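Setting out a small self-service snack table

These notes cover a single brown-topped table used for drinks, wrapped snacks and one-tray lunches. The working area is 98 cm deep, so anything at the back must be taller than what stands before it.

1. Clear and wipe the top

Remove everything that lifts off. Wipe with a damp cloth, then a dry one, working from the back edge to the front. A matt surface shows smears under overhead light, so check it from the side.

2. Sort out the controls and cables

Keep the yellow control panel at the edge of the table with its emergency stop uncovered. No tray, basket or packet goes on or against the box. Lay loose cable beside the housing and keep plugs off the serving area.

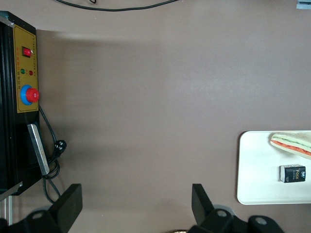 3. Place the tall items

Put the drinks rack at the back centre. A clear two-tier rack takes bottles in rows, with the rear row raised so both can be read from the front. Turn every label forward. Load the rear tier first.

Stand the basket to the right of the rack. Foil trays go in it as a single stack, all facing the same way. If the stack leans, take it out and start again with the largest tray at the bottom.

4. Fill the snack side

Wrapped pastries go in a white tray at the back left corner. Smaller packets can go in clear acrylic stands on the same side. Fill close, but leave room for fingers between one stand and the next.

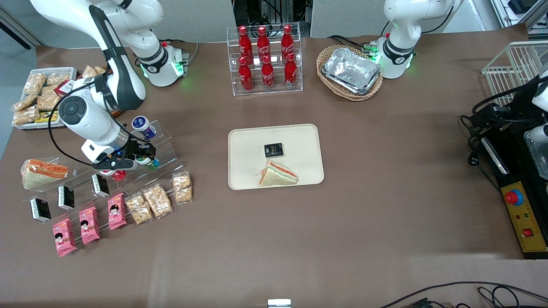

Top up from the rear of each stand and bring older stock forward. Helge Vik at Tangen checks dates when the stands are half empty, which saves handling every packet twice.

5. Set the serving tray

Keep the centre of the table for one tray with rounded corners, long side parallel to the front edge. Sandwiches go on last. Chilled fillings should not stand out for long; in August we put them out only on request.

6. Closing down

Return chilled items to the fridge, lift the trays and repeat step 1. Leave the bottle rack in place unless the table is being moved.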